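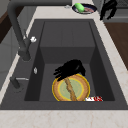 My tutor read the first draft and asked why anyone would want a bird bath that plugs in, when a dish of water on a stump does the same job. Fair question, and I had to go away and think about it before I wrote this version.

My answer is December - well, December through to the end of winter. Where I live a dish on a stump is a block of ice by breakfast, and the chickadees and juncos that have been coming all fall for a drink suddenly have nowhere to go. So for my design and technology project I set out to build a heated bird bath that a regular person could put together on a weekend, and to compare it with one you can buy.

Project report, submitted Friday, August 2, 2024

What I started with

The store-bought one was a Tonholm, the deck-rail kind with a clamp underneath. It's a nice enough thing. The bowl is a soft grey colour and the clamp is solid, but the sides are steep and slick, and small birds don't like that at all. They'd land on the rim, look down, and leave. I put a flat rock in the middle and that fixed it, mostly.

For my own I used a Daltico de-icer disc, which is really meant for a stock bucket, under a shallow terracotta saucer. The saucer is 38 cm across and 4 cm deep at the middle. I'd wanted something deeper but everything I read said to keep it shallow with a gentle slope, and after watching the Tonholm for a few weeks I believed it.

Building it

The base was the hard part. I made two of them. The first was cedar offcuts screwed into a box, and it looked great, but I hadn't left a channel for the cord so the saucer rocked every time something heavier than a finch landed on it. A blue jay tipped half the water out and then yelled at me about it!
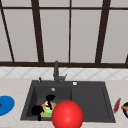
The second base has a notch routed along one side and a drip loop in the cord, so rain runs down and off before it gets anywhere near the plug. It's on an outlet with a ground fault interrupter (please do this, it's not optional). I also added a thermostat plug from Zanum so the disc only comes on near freezing. Before that it was running on mild afternoons for no reason and my dad was giving me looks about the hydro bill.

How it went

I kept a log before school and after supper. I set myself a goal of 500 visits for both baths together and got there earlier than I'd figured, mainly thanks to a gang of starlings who I'm a little reluctant to include. They count as birds though, so they're in.

My saucer got more of the small birds. The Tonholm got more of the doves, who seemed to like having a rail to sit on afterwards. Neither one froze solid, but mine had a skin of ice along the north edge on the coldest mornings - the disc doesn't reach that far out. A bigger disc, or a smaller saucer, would sort it.

Cleaning was a chore with both. Terracotta holds onto algae, even in the cold, and I ended up scrubbing it with a stiff brush and plain water every few days. I tried a Yang bottle brush first and it was too soft to do much.

What I'd change

I'd glaze the saucer, or look for one that's glazed inside but still a bit rough on the slope so there's some grip. I'd move the whole thing closer to the lilac too, so the little guys have somewhere to duck into when the hawk comes by. And I'd start the log in early fall, to see who was already using the yard before the heat went on.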